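The founder of the Flurholm network would like it known that she has nothing against launches. She has been to plenty of them. She has eaten the lunch, worn the lanyard and stood in the back row of the group photo. What bothers her is the Monday after.

"You get a room full of people who have never met anyone else with their condition," she says. "They cry, they swap phone numbers, a doctor says something kind from the stage. Then everybody flies home and there is one woman with a laptop who is now a national patient organization."

She was that woman. Flurholm, which supports people with inherited bleeding disorders and their families, was started at a meeting much like the ones she now questions. Today it has 1,000 members on its list, a number she gives and then immediately picks at.

"That's people who filled in a form. Some of them filled it in to get the newsletter, and some have probably stopped reading it. If a ministry asks me how many we represent, I say 1,000, because that is what the ministry wants to hear. If you ask me how many would pick up the phone when a clinic is about to close, it's a much smaller number and I'd have to go and find out."

I had come to ask her about Sivunora, the new umbrella body that wants to bring small rare disease groups under one roof. It has its first general meeting in September, and Flurholm has been invited to join as a founding member. She hasn't said yes. She hasn't said no either, which seems to annoy people on both sides.

"The pitch is good," she says. "Shared office, shared bookkeeping, one voice when we talk to the health ministry. I've read the whole thing. What I can't find in it is what happens when we disagree."

I suggested that most umbrella bodies sort this out as they go along. She gave me a look.

"They do sort it out. The biggest group wins."

She has some history to go on. Before Sivunora there was Katona, an earlier alliance that lasted two years. It began with 7 member groups and a program of joint training days. By the end, she says, only 2 were sending anyone to meetings, and Flurholm was one of them.
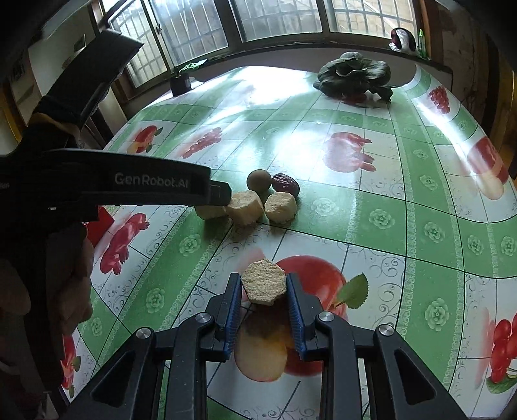 "I don't think anybody behaved badly in Katona," she says. "We were tired. Every group had the same problem, so putting us together gave us one large version of the same problem. We needed a paid person and we had a logo."

She kept the minutes from that period, all of them, and has offered copies to the people behind Sivunora. So far they haven't taken her up on it. I asked whether that told her anything. "It tells me they're busy," she says, and then, after a bit, "It tells me they think they're different."

Her doubts about money are harder to brush off. Sivunora's first budget leans on a single grant from Pirnelon, a company that makes treatments for some of the conditions its members live with. The draft agreement says the company will have no say over policy. She has read that part too, and says she believes the people who wrote it.

"I don't lie awake thinking Pirnelon is going to ring up and tell us what to say. It doesn't work like that. What happens is you have a meeting about drug prices coming up, and you also have a renewal letter coming up, and the drug price meeting gets moved to the next quarter. Nobody told you to move it."

Flurholm takes company money itself, I pointed out. She doesn't dodge this. The network has a rule that no single company can pay for its core costs, and she admits the rule has been bent. One year a grant meant for a family weekend ended up covering the rent as well. It was declared in the accounts. A couple of members complained, and she thinks they were right to.

"So I'm not sitting here with clean hands. I'm saying I know what it feels like, and I'd rather see it written down before the first check arrives."

What would she want written down? She has a short list, and she has sent it in. A cap on what any one funder can give. A vote for each group regardless of size. Published minutes. A way to leave without losing your own members' details, which sounds dull until you hear how long it took Flurholm to get its mailing list back after Katona folded.

She'd also like doctors to have fewer seats on the board. This is the point where she expects to lose. The draft gives clinicians half the places, on the grounds that they open doors. She agrees that they open doors. She isn't sure they need to be in charge of the building.

"My own hematologist is wonderful. I'd trust her with my life, and I have. But she goes home at night and she doesn't have it."

I wondered if all this might be a way of putting off a decision. Other groups have already signed, and some of them are newer and poorer than hers, with nobody to answer the phone. A parent with a newly diagnosed baby probably doesn't care how the board is elected. She took longer over that than over anything else I asked.

"No, that's fair," she says. "If Sivunora gets a helpline running, a real one, with a person on it, then I'll have been wrong to wait and I'll say so in the newsletter. I've told them that. Get the helpline going and I'll come and stand in the photo."

And if the meeting comes and there is still no answer on the list she sent? She will go anyway, she says, as an observer. She has already booked the train.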